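# Parsa

Parsa is a command-line tool that reads tide tables saved as plain text and writes them out as CSV. 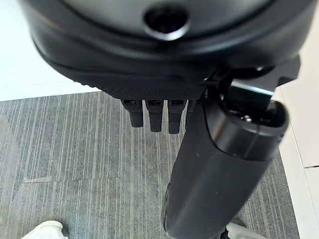 *Black fingers pointing down below the textured edge of the palm.*

## Input

One file per port. Each line holds a date, a time and a height in metres, separated by spaces or tabs. Lines starting with `#` are skipped. Files over 3,000 lines must be split first.

## Usage

```
parsa convert august.txt --out august.csv
parsa check august.txt
```

`check` reports bad lines and writes no output.

## Options

- `--datum N`: add N metres to every height
- `--utc`: leave times in UTC
- `--strict`: stop at the first bad line

## Known problems

- Port names longer than 13 characters are cut short in the header row.
- Heights with a decimal comma are rejected (issue 282).

## Maintainers

Yoga Chin, Loretta Lyons. Send patches against the `main` branch.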